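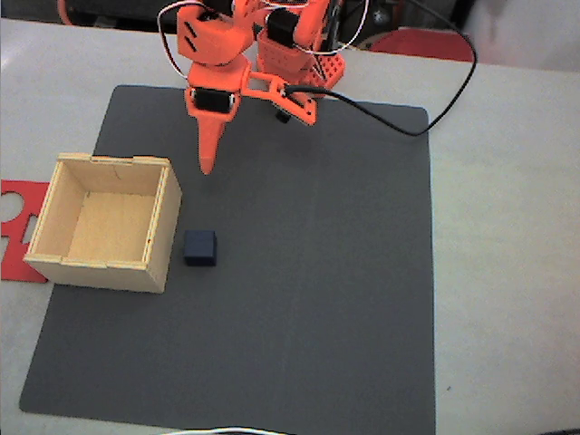
Welcome to the Mandar bench page, which I have been promising to put up since January and which has grown a good deal longer than the few lines I had in mind. Mandar is the small orange arm that lives on the white table in our workshop at Tircombe, and it spends its days moving little blocks in and out of boxes. People who visit usually want to see it pick something up (fair enough, it's the fun part!), but the questions that come in afterward are nearly all about the dull side of things: how it's fixed down, what the cables are doing, what wears out, how often we have to reprint a part. So I've written with those folks in mind, and if you only came for the pictures you are very welcome to skip along.

The job itself couldn't be much plainer. There's a dark gray mat on the table, there's an open wooden box on the mat, and there's a small navy-blue cube that goes from one to the other and back again. The box has finger-jointed corners and no lid, and over the life of the bench it has been bumped, nudged and leaned on by the gripper more times than I'd like to admit, and it is still perfectly square. I've grown quite fond of it. We did try a cardboard one early on and it lasted a week.

## Getting it to stand still

If you're putting together an arm like Mandar, my first piece of advice is to spend a whole evening on the base before you give a moment's thought to the software. I know how tempting it is to get something moving. I did exactly that, and then spent most of January chasing a fault that I was sure lived in the Sengar controller settings, when all that was happening was that the base shifted a hair every time the arm swung out to full reach and stopped suddenly. You couldn't see it by eye. You could feel it, though, if you rested a fingertip against the foot of the tower while it ran, and I wish I'd tried that on the first day.

What we do now is very simple:

- Wipe down the tabletop and the underside of the base and let both dry.
- Clamp the base and tighten the clamps a little at a time, going back and forth between them.
- Send the arm out to its longest reach on one side, then the other, and then straight ahead.
- Tighten the clamps again, because they will have settled.
- Lay the mat last, smooth it out by hand from the middle, and leave it alone.

The mat goes down last for a practical reason. If you lay it first, sooner or later somebody traps a corner of it under a clamp, and then it can't lie flat. I've also learned to put a pencil tick on the table at each corner so that it goes back in the same spot after cleaning. The pencil rubs off a white top very easily, so I redo the ticks whenever they start to look faint.

## The servos and the wiring

The arm is a mix of orange printed links and black servo motors, and the wires that join one motor to the next are the part I fuss over the most. They want to have a bit of slack at every joint, enough that the arm can fold right up and stretch right out without any of them going tight, and they don't want so much slack that a loop can droop down and catch on something. It took me several tries to find the happy middle. My method, if you can call it one, is to move the arm by hand with the power off, very slowly, through every position I can think of, and watch each loop as it opens and closes. It's a nice quiet job for the end of the day with the radio on.

A tight wire rarely snaps, in my experience. What it does is work its connector loose a tiny bit at a time, and then you get a motor that drops off the chain and comes back again by itself, and you go looking for the trouble in all the wrong places. Any time Mandar reports a lost motor, the first thing we do is switch off and press every connector home with a thumb. If the fault comes back the same day, we swap the wire on that joint and throw the old one straight in the bin. Please do throw it out! A doubtful wire put back in the drawer always finds its way onto the arm again.

The screws on the servo horns get their own check every 3,000 cycles. The Sengar controller keeps the count for us and puts up a reminder, and the check takes no longer than boiling a kettle. I go from the base upward so I don't lose my place, trying each screw with the small driver and putting a dot of marker across the head and onto the plastic when it's snug. The next time through, a broken line tells you at once which one has been turning. The wrist is the usual culprit, and I suppose that makes sense when you consider how much twisting and nodding it does for a living.

## Fingers

Gripper fingers are the one part that we treat as something to be used up. They touch the box, they touch the cube, now and then they touch the table when somebody (me) types in the wrong height, and printed plastic can only take so much of that. We keep three spares in the drawer under the bench, already cleaned up and ready to screw on, and when the last of them goes on the arm I start the printer again.

A few things I look at when I'm deciding whether a finger has had enough: the tip going shiny, a whitish line across the plastic where it meets the bracket, and any wobble when you hold the motor still and push sideways on the end. The shiny tip is only a nuisance and can be roughed up with fine sandpaper. The whitish line means it's on its way to cracking, and I change it the same day.

After a change, the open and closed positions have to be set again. Don't be tempted to skip it, even when the new finger came off the same printer from the same file as the old one. There's always a little play in how it seats. I close the gripper on a strip of paper, back it off until the paper just slides, and save that as closed. For open, I pick a gap comfortably wider than whatever it's meant to hold and call it good.

## Power

I get asked about this more than anything else, and I can see why, as the wiring diagrams you find with kits like this one tend to show a single tidy line going off the edge of the page. In real life there is a supply for the arm, and then there's everything else that has crept onto the bench over the months, and all of it has to plug in somewhere. We've settled on having the strip lie along the side of the work surface, where a hand can get to the switch quickly. For a good while it was down on the floor behind the table leg, and I can only say that crawling under a table while an arm pushes steadily against the side of a box is no way to spend a morning.

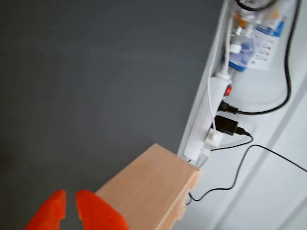 *Power strip beside the work surface, red switch lit, with the gripper fingers open next to the wooden board.*

The rule on our bench is that the strip goes off before any connector on the arm is touched, every time, however small the job. We also have a rule about the order of switching on, which goes like so: arm folded into its rest position by hand, strip on, wait for the controller to find all the motors, then start the program. If you switch on with the arm stretched out, it may decide to go home by the shortest road, and the shortest road has been known to go through the box.

The cables themselves I try to keep off the mat and over on the white side, with wide, easy bends. It never looks very tidy, I'm afraid. I used to bundle everything together with ties, and it was lovely to look at until the first time I needed to pull one adapter out and had to cut the whole bundle open to free it. Now I use a few loops of soft hook tape where it really matters and let the rest lie where it likes, so long as nothing is in reach of the arm.

A couple of smaller habits that have served us well. Put a label on both ends of every power cord, with the same word on each. Feel the adapters with the back of your hand at the end of a long session, and if one is hotter than it was last week, find out why before the next one. And pull the plugs out and push them back once in a while, as the sockets on a strip do loosen with use.

## The logbook

There's a paper notebook on a string at the end of the table, and everything that gets done to Mandar is supposed to be written in it. The last full service was on 22nd May, with 658 hours on the controller, and the entry in my own handwriting reads: new finger, wrist screws nipped up, one wire swapped at the elbow, mat washed. I find I go back to that book far more than I go back to the controller's own records. The controller knows when a motor dropped out. The book knows that it was the day I'd moved the table over to get at the window.

If you keep one of your own, write down the small things too. It was a run of three little notes, each only saying "base squeaked," that finally led me to a clamp with a worn pad.

## Still on the list

The arm could use a proper cover for the days when we're sanding at the other end of the room. For the moment it gets a clean pillowcase, which does the job but makes it look rather sorry for itself. I'd also like to try printing the fingers in something softer, and the people over at the Meltby makers' evening have kindly offered the use of a printer that can manage it. I'll add those pictures to the page when the parts are made, along with the settings, for anyone who'd like to copy them.

Questions are always welcome, by the way, and please don't worry about whether they're too basic. Most of what's written here started out as a question from a visitor. The workshop contact form goes to the bench inbox, and I usually get to it in the evening once the arm is folded up and the strip is off.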